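Keeping Plastic Bins and Storage Tubs in Service

Most household bins are molded from polypropylene or polyethylene. Both shrug off water and mild cleaners, and both hold on to grease and odor longer than people expect. The marks molded into the base tell you which one you have: 5 for polypropylene, 2 or 4 for polyethylene. Look there before choosing a cleaner or a glue.

Washing

Empty the bin and knock out dry debris first. Wipe greasy film with a paper towel, then wash with warm water and a few drops of dish soap. A soft brush reaches the corner where the wall meets the floor. Avoid scouring pads. The fine scratches they leave hold dirt, and the next cleaning takes longer.

For odor, spread baking soda over the damp floor of the bin, leave it overnight and rinse. If the smell remains, fill the bin with water and one cup of white vinegar per gallon and let it stand an hour. Do not mix vinegar with bleach, and do not use one right after the other without a full rinse between.

Labels and adhesive

Warm the label with a hair dryer on low for 20 seconds and peel from one corner at a shallow angle. Cooking oil softens what is left. Rub it in, wait ten minutes, wipe, and wash with soap. Acetone is safe on both plastics in brief contact but will strip printing, and it will ruin a polystyrene lid.
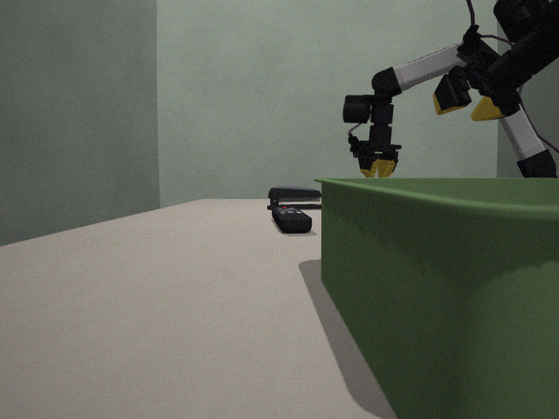 Rough edges

A burr on a rim or handle will catch a sleeve or tear a liner. Shave it with a sharp blade held nearly flat, pulling along the edge and away from the hand. Follow with 400 grit paper, used wet. On parts that are handled often, finish with 800 grit. Dry sanding heats the plastic and smears it – keep the paper wet and rinse it often. For a deep gouge, start with 100 grit and work up.

Cracks

Ordinary glue does not hold on either plastic. Super glue sold with a separate primer pen for polyolefins will hold a short crack that carries no load. For anything longer, drill a small hole at each end of the crack to stop it from spreading, then stitch across it with cable ties passed through paired holes. The repair is ugly and leaks, but it holds dry goods well enough. A crack in the floor of a bin used for liquids means a new bin.

Stacking and storage

Tapered bins nest and then stick. Drop a strip of folded cardboard into each one before stacking the next. If two are already stuck, run cold water into the inner bin and set the outer one in warm water for five minutes, then twist.

Store bins out of direct sun. Ultraviolet light turns the surface chalky and brittle, and no cleaner reverses it. Bins kept in an unheated garage should not be dropped or flexed in February, as common grades of polypropylene turn brittle near freezing. Polyethylene tolerates cold better and is the one to buy for outdoor use.

Jianhua Fang
Updated 5 August 2026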